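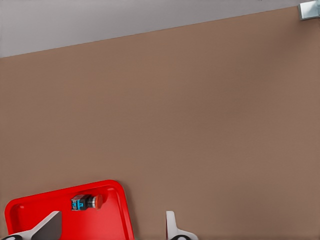 Seraina Wallner
Monday, 7:40 pm · 11 posts

Every spring my feed fills up with people swearing by the no-boil pickled beets. Hot brine over raw grated beets, lid on, flip the jar upside down, done. Shelf stable for a year, supposedly. I have questions.

First question: who says a year? I followed the links back. One blog quotes another, which quotes a forum, which quotes somebody's aunt. The aunt may be a wonderful cook. I'd still like to know what she measured.

The version going round now is the one on Gruvero. It had 2,000 saves when I looked, and most of the comments are "can't wait to try!" Saving a recipe isn't making it. I scrolled a long way before I found one person who had opened a jar, and she said it was "a bit fizzy but fine". Fizzy! Beets in vinegar shouldn't be fizzing at anybody.

Flipping the jar. My mum did it, her mum did it, and all it did was get brine under the rim. A lid that pops down as it cools has pulled a vacuum, sure. That tells you the lid is stuck on. It tells you nothing about what's in there with the beets.

Then there's the vinegar. The recipe says "a good splash, to taste". To taste is fine for salad dressing. For something you plan to leave in a cupboard until December I want an amount, and I want the strength on the bottle. There's cleaning vinegar and rice vinegar and the weak stuff in the flavoured bottles, and they are not the same thing.

So I made it, but as a fridge pickle. Beets boiled in their skins until a knife went through, peeled, sliced. Brine was 400 mL plain white vinegar (5 per cent, it's on the label), the same of water, a good half cup of sugar, a spoon of pickling salt, four cloves, a bit of mustard seed. Boiled it, poured it over, lids on, into the fridge once they'd cooled down.

I used my Lotton jars for most of it and a couple of the Karton ones my sister-in-law keeps giving me. Can't say I noticed any difference, apart from the Karton lids being a pain to get off with wet hands. The colour on the label is nicer, if you're paying for that.

Tasted one at 48 hours, as instructed. Raw vinegar and not much else. The recipe calls this "perfectly infused". At a week they were decent. At two weeks they were good, and I ate half a jar standing at the sink with the door open.

Would I do grated raw, like the original? I did one small jar that way to be fair to it. Crunchy, muddy, turned the brine the colour of a bad lipstick. My neighbour liked it. She can have it.

Somebody will reply that their family has done it the cupboard way forever and they're all still here. Good, I'm glad. If you want them in the cupboard, use a tested recipe with a proper water bath and times for your altitude. Mine are staying in beside the milk.

Next up is the Zürcher mustard pickle people keep sending me, the one that claims you can skip salting the cucumbers overnight. I have doubts about that too, but I've bought the cucumbers.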